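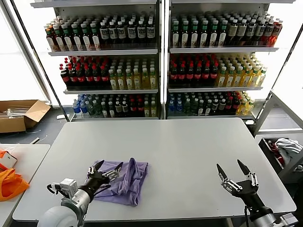
A purple cloth on the table, with the drinks shelves behind.

Print this page
E-mail this to a friend

The cloth at the end of the day
30 Mar 2023

Search the magazine Enter keyword Go

Every shop has one. It lives beside the till or under the sink, it has been several colours in its life, and it is asked to deal with everything from spilt squash to the sticky ring left by a jar of honey. I have spent a good part of this winter thinking about cloths, which tells you what sort of winter it was in Ellstead.

It began in January, when I took a Saturday-boy's interest in how other people wipe a table. I am a scruncher. I pick the thing up in a ball and go round in circles until the crumbs have moved somewhere I can't see them. My mother was a folder. She folded a cloth in half, then in half again, and worked through the clean faces one after another like someone reading a newspaper, and she regarded scrunching as the first step towards prison.

The trade is on my mother's side. Fesia, the corner shop on Dmytriv Street, has a laminated card above the sink setting out the folding method in five steps, the last of which is "hang it up", underlined twice in biro. The cloth, when I called, was in a heap. I have a great deal of sympathy with that cloth.

A crumpled one has its charms, mind you. Lavender looks rather well on pale grey, and a few soft folds with a ridge standing up at one side could pass for something in a gallery, provided you charged enough at the door. But a heap dries slowly, and by the next morning it has a smell that no amount of lemon spray will argue with. Spread it flat, smooth it from the middle outwards, bring the edges together. It takes 20 seconds. I have timed it, and I have also timed how long I spend looking for a dry cloth when I haven't done it, and would prefer to keep that figure to myself.

Colour is the other great matter. The usual arrangement is one colour for tables, another for floors and a third for places we needn't go into over breakfast. It works beautifully until somebody buys a mixed pack. The Oritz catalogue offers 39 kinds of cloth, and I read all of it on a train. Purple turns up on page 104, between the dusters and a mop I can only describe as ambitious.

Then there are the shelves. Anyone who keeps bottled drinks knows that bottles stand shoulder to shoulder and gather dust on the caps, where the customer's hand goes. Cola with red caps in one block, pale yellow-green tea in the next, water with blue caps at the far end: very handsome, and every one of those caps wants a wipe. I did a shelf at Fesia by way of research. There were 114 bottles on it by the time I had put them back, a good many facing the wrong way, and I was thanked and not asked again.

At home I have gone over to folding. My cloth hangs on the oven door in a neat rectangle, and I still use the tea towel for most things.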